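Print this page
E-mail this page
Search the help pages: type a word here GO

Trorkutell Hand-Held Gripper Kit: Frequently Asked Questions

These are the questions that customers send us most often before they order the kit or in the first weeks of using it. If your question is missing, please write to the Trorkutell desk at Stutatstead and we will answer in the order the letters arrive.

What do I receive in the box?

You receive one hand-held gripper with its camera already mounted, 2 spare finger pads, a charging cable, a hex key and a printed quick guide. The memory card is sold separately. The storage case comes only with the Neves package.

Do I need a robot to use it?

No. You hold the gripper in your hand and do the task yourself, and the camera records what the fingers are doing. Many customers record first and choose their robot arm later. If you already own an arm, please check the list of supported mounts before you order -- we can not take back a mounting plate which was already drilled.

Is it suitable for cloth and bedding?

Yes, and it is the use we are asked about the most. Sheets, pillowcases and light clothes are all possible. Very thick blankets are difficult, as the fingers do not open wide enough to take a good fold. For these we recommend to wait for the wide fingers, which are planned but have no date yet.

Must I clear the room before I record?

It is not necessary. A policy which has learned only from a tidy studio is often weak in a normal home, so we prefer that you leave the room the way it is lived in. Please do only these checks:

1. Put away papers with your address or bank details, and ask every person in the room if they agree to be recorded.

2. Look at the work area through the preview before the first take. The lens is very wide, and straight walls and bed edges will look bent. This is normal and you should not try to correct it.

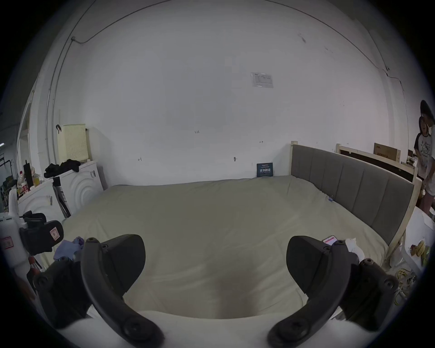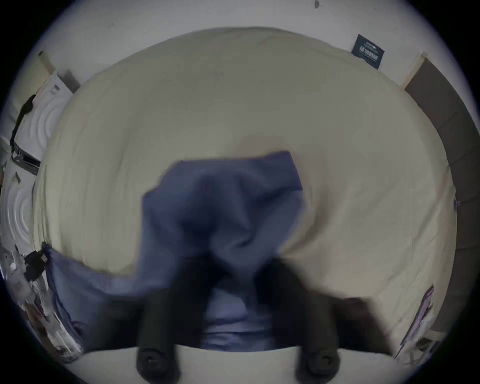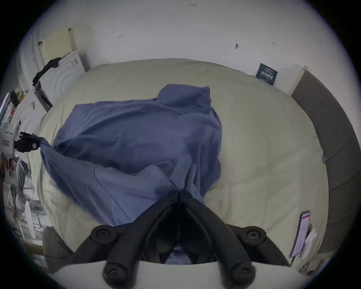
Blue cloth on a pale bed cover, through the wide lens.

3. Begin each take with the fingers open and in view of the camera. Close them on the cloth with one calm movement, lift, place, and open again. If you make a mistake, finish the movement anyway and mark the take as "retry" in the menu.

How long should one take be?

For one cloth task we advise 45 seconds or less. Longer takes are accepted by the software, but they are slow to review and one bad moment spoils more material. It is better to make many short takes with different starting shapes of the cloth.

The cover under the cloth moves together with it. Is this a problem?

A small movement is fine. If you take the cover also between the fingers, the take should be marked "retry". Try to come in at a flatter angle and pinch only the top of a fold. When there is no fold, push the cloth lightly with one finger until a fold appears.

Does the color of the cloth matter?

The gripper itself does not care, but the training is easier when the cloth and the bed cover are clearly different. White on white can be done with more light. We ask you to record some difficult combinations also, after the easy ones are going well.

The picture is not sharp when I move. Is the camera defective?

Most probably not. Fast movement gives blur, especially in the evening with only one lamp on. Turn on more light, or move slower. If the blur stays when the gripper is resting on a table, send us a short clip.

What does the Timus service do?

Timus is our review service. You upload the takes, and our staff looks at them and returns a list of those which are usable, with short notes about the rest. It does not include training of a model. Uploads are kept until you delete them from your account.

How do I clean the finger pads?

Wipe them with a cloth which is a little damp and let them dry. Do not use alcohol -- it makes the surface hard and the grip becomes poor. Replace both pads together, also if only one is worn.

Where do I find the part number for spare pads?

The spare pads are part 932. Please mention this number on your order together with the year you bought the kit.

Print this page
E-mail this page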